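Skulden Ground Network
01/06/2019

1/ The Skulden Ground Network confirms that the Bellamy relay satellite entered its planned orbit on Friday evening. First contact was made by the Jemport station on the second pass. All telemetry received so far is within expected limits.

2/ Bellamy is the sixth satellite in the Urnance relay series. Its task is to carry data between low-orbit weather satellites and the ground, so that operators do not have to wait for a direct pass over their own antennas.

3/ The satellite had a mass of 3,671 kilograms at launch, including fuel. The previous satellite in the series, launched in April, had a mass of 3,436 kilograms. Most of the difference is additional fuel for station keeping.

4/ Both solar arrays have deployed and are supplying power. The main antenna remains stowed and will be released after the first orbit-raising burn. The time of that burn will be announced once the tracking data has been reviewed. 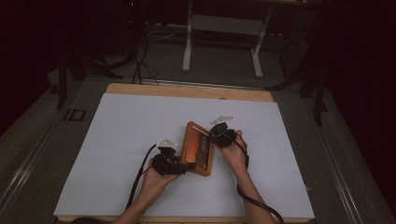
5/ Users of the existing Urnance service need take no action at this stage. Schedules already issued remain valid. Any change to pass times will be sent to registered contacts by email and posted on this account.

6/ The Jemport station will give priority to Bellamy during the orbit-raising period. Requests for non-urgent antenna time at Jemport may be moved to Skulden. Affected users will be contacted directly by the scheduling desk.

7/ Zoia Hordiienko, Head of Network Operations: "The teams at both stations followed the contact plan closely, and the handover from the launch provider was completed on time. We will now proceed with checkout in the published order."

8/ Checkout will begin with the power and thermal systems, followed by attitude control and then the relay payload. Test transmissions on the payload frequencies will be announced in advance. Stations that detect an unannounced signal are asked to report it to the duty officer.

9/ Several accounts have reported that Bellamy will replace two older relay satellites. No such decision has been made. Both satellites remain in service, and their operating plans will be reviewed after Bellamy has completed checkout.

10/ Updated orbital elements have been placed on the network's data page. Amateur observers are welcome to use them. Please note that elements issued before the orbit-raising burn will lose accuracy quickly and should be replaced when a new set is released.

11/ Media inquiries should be addressed to the Skulden press office during business hours. Technical questions from registered users should go to the scheduling desk. The next update will be posted here after the first burn.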